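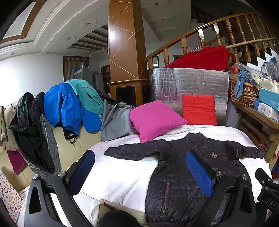
Navy jacket, start of a fold, gripper open.

gripfold
We've got 1,905 folding demos recorded with the hand-held gripper now, all in real homes. Trained on the first 1,000, the policy folded 7 jackets out of 20. With the full set it got 13. Same arm, same jackets.

Storkau
Is that down to more demos or more homes? You changed both. I'd want a run with 1,905 from the old homes only.

gripfold
Fair point. We did try 600 spread over every home and it managed 9, so I'd say the homes matter more.

lamptey_b
9 against 7 out of 20 is noise. Run it again with more trials before you say that.

Storkau
Agreed. Also, quilted jackets are easy to pinch. Any thin shirts?

gripfold
A few, mostly bad - it grabs two layers at once. I'll rerun the 600 set in May with 60 trials each and post the numbers.

calleo
Please log sleeve failures separately. Ours nearly all went wrong at the second sleeve.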